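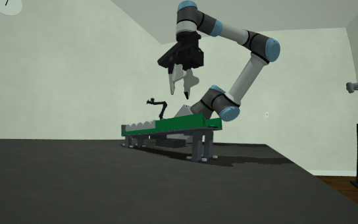 Drollport packing works plans arm for roll loading

Operators at the Pellau packing works in Drollport will stop filling dispenser racks by hand in January, when the site commissions a robotic arm over its outfeed conveyor. The cell has been modelled in simulation by the integrator, Mathias, and the program is being tested there before any hardware is bolted down.

The task is narrow. Short white cylindrical rolls are loaded on their sides into a green channel-shaped rack, one against the next, and the rack is then released to the line. At present it is done by 2 operators per shift at a fixed bench, at a rate of 1665 racks. Pellau has specified 3000 racks per shift for the automated cell.
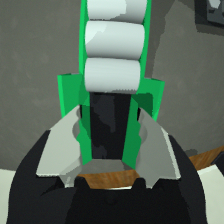

Page last modified: 4:10 pm, January

Beverley Mottram, who supervises the packing hall, said the loading bench had been the least popular position on the roster for years. The reach is short but repetitive, and the site's injury register lists more wrist and shoulder strain against that bench than against any other station in the hall.

"The rolls weigh next to nothing. It's the same movement all shift, and people rotate off it as early as the roster lets them," Mottram said.

No positions are to be cut under the agreement reached with staff. One operator per shift will move to cell attendant, a classification with a higher base rate, and will be responsible for rack supply, fault clearance and gripper checks. The other will transfer to carton inspection. Training for the attendant role takes 3 weeks and is done on paid time, with the first week spent entirely on the simulated cell.

The gripper has two opposed fingers with shaped inner edges. According to Mathias, most of the programming effort has gone into the approach to the base of the rack, where the side walls flare and the tolerance on finger position is smallest. Lighting in the model was also varied between runs, as shadow inside the channel affected the vision system's estimate of where the lowest roll sat.
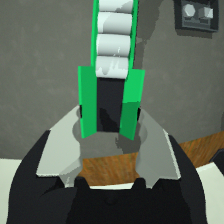
Simulated view of the gripper at the base of a rack holding white rolls.

Staff representatives have asked that the manual bench be kept in working order for the first quarter of operation. Pellau has agreed. A second cell at the company's Prenstead site is under review, with no labour agreement yet in place there.

Related items
Prenstead depot trials pallet labelling on night shift
Drollport works to replace outfeed conveyor guarding
Attendant classification: what the new pay scale covers

Comments

rollbench_vet
Did that bench for four winters. Won't miss it. Would like to know who covers the attendant's meal break, as the article doesn't say.

K. in Prenstead
"Under review" is what we were told last year as well. Get the classification in writing before the arm turns up.

dmh
Is the rate per shift counting rack changeover time or only loading? Makes a fair difference to the figure.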